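Coding and Labeling Line – Monthly Inspection Checklist with Comments
Site: Cendholm packing hall, line 3
Month: December

14 shares | 2 comments

1. Print heads clean, no missing dots. OK
Comment: Head on the Wesa printer was wiped at start of shift. One test strip kept in the folder.

2. Code readable on first scan. OK
Comment: 399 labels run as a test batch. All scanned at the handheld and at the fixed reader.

3. Duplicate code check. OK
Comment: Trusance log shows no repeats. Last number issued ends in 1773, and the roll matches.

4. Code linked to carton and pallet. ACTION
Comment: Cartons link as they should. Pallet 145 was closed before its last carton was read. Reopened and corrected the same day. Operators to wait for the green light before closing.

5. Guards and interlocks. OK
Comment: Rear guard on the labeler is stiff – hinge greased, check again Monday.

6. Emergency stops. OK
Comment: Both tested with the line running empty. Reset key is back on its hook.

7. Ink and solvent storage. ACTION
Comment: Cabinet closed and labeled. Spill tray had old ink in it and needs to be emptied. Gloves are low, order placed with Rizk.

8. Cables and air lines. OK
Comment: Air hose by the reject bin has been re-clipped. No leaks heard. 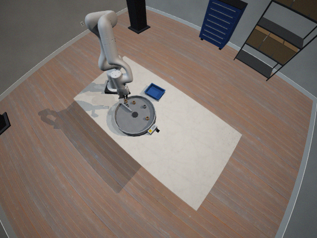 Simulated view: white arm with gripper over the round grey table

9. Reject bin locked and emptied. OK
Comment: Rejected labels cut up and signed off in the book.

10. Data backup. OK
Comment: Finished at 6:40 a.m. Restore test not done this month – carry over.

Open items: 4, 7, and the restore test under 10. Return the signed sheet to the line office before the next shift.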